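Speaker notes – Gloss measurement on brushed and dark metal
Anum Jafri, Trutport
Wednesday, afternoon session

Slide 1. Title. Skip the company history. Mention that the samples came from two shops, Gastimen and Stindov, and that neither shop knew which parts would be measured.

Slide 2. Why one angle is not enough. The 60 degree reading covers most painted parts. On brushed metal it changes with the direction of the grain, so a single value means little. State the grain direction every time.

Slide 3. Sample set. 406 panels, of which 27 were rejected for handling marks before measurement. Each remaining panel was read at 4 positions. Do not read the table aloud.

Slide 4. Results. Spread across the grain was wider than spread along it at both shops. Pause here – last time people asked about cleaning at this point. Answer: same solvent, same cloth, one wipe.

Slide 5. Open items. The Kyriakidis fixture arrived in April and has not been checked against the old one. No combined data until that is done.

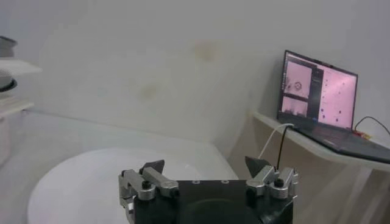
Slide 6. Close. A gloss limit belongs to one surface and should not be copied across a whole assembly. Write it per part, with the angle and the grain direction. Leave five minutes for questions.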